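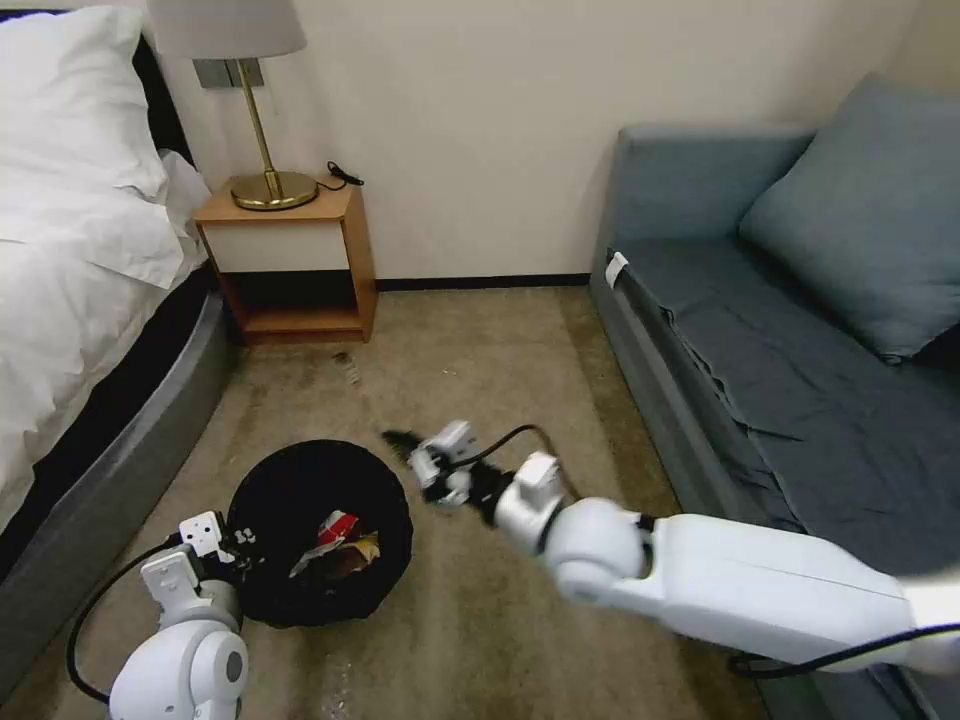

Friday Trash Runs: Teaching by Remote

Hi all! I finally got round to putting up something from our August sessions. For anyone new, I'm one of the two people driving the arms (the other is Shona Hoani, who is much faster than me and knows it). We steer both arms by hand from a desk next door, and every run gets saved so the Fulby software can learn the job from us. This month's job is picking up trash in a bedroom, and I've been having way too much fun with it.

Trash pickup, bed and sofa room
Right arm has a crumpled dark scrap just above the carpet, left arm is down at the rim of the bin. Small frayed stuff like this is my favorite to grab, because you really have to creep up on it!

A few notes from the driving seat

We did 40 runs on this task and kept 22. I threw out most of mine from the morning, when I kept rushing the last little bit before the fingers close.

Wrist first, then reach. Darnell Lindgren drilled that into me on day one and my runs got so much smoother (my shoulders thanked him too).

My best streak was 13 good pickups before I fumbled one. Shona's is higher and she won't tell me the number.

Next up is making the bed with the same two arms. I've tried it twice so far and both times the pillow won. More pictures once I can get through a whole run!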